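Los táperes de Nerys Parry

Llego a casa de Nerys Parry un lunes por la mañana y lo primero que hace es pedirme perdón por el armario. "No lo abras todavía, que se cae todo", me dice, y claro, lo abro. Se cae todo.

Nerys lleva el pequeño taller de orden doméstico Sasadar y da charlas sobre cómo guardar la comida en casa. Yo esperaba una despensa de revista, pero ella se ríe. "Llegué a tener 147 recipientes. ¡147! Y tapas que encajaran, ni la mitad. Guardaba hasta los botes de helado".

Le pregunto cómo se sale de ahí y me contesta mientras pone agua para el té (yo, encantada, que venía helada). "Se saca todo a la mesa y se casa cada tapa con su caja. Lo que se queda soltero, fuera. Yo me quedé con 50 y todavía me sobran".

¿Cristal o plástico? Aquí se pone seria. "El cristal para el horno, y el plástico para la bolsa del trabajo - que luego una va en el autobús y pesa lo suyo". Los que más usa son los rectangulares transparentes, de cierre a presión y con la junta de color. "Me gusta ver lo que hay dentro sin abrir. Aunque sea un bulto naranja, ya sé por dónde voy".

También tiene manías. Saca la junta para lavarla, guarda las cajas sin tapa, unas dentro de otras, y no presta ninguna desde que en marzo le dejó dos a su hermana. "Siguen en su casa. Las he visto, llenas de botones".

Antes de irme me regala un trozo de bizcocho, envuelto en papel, por supuesto. 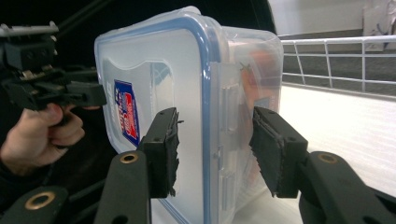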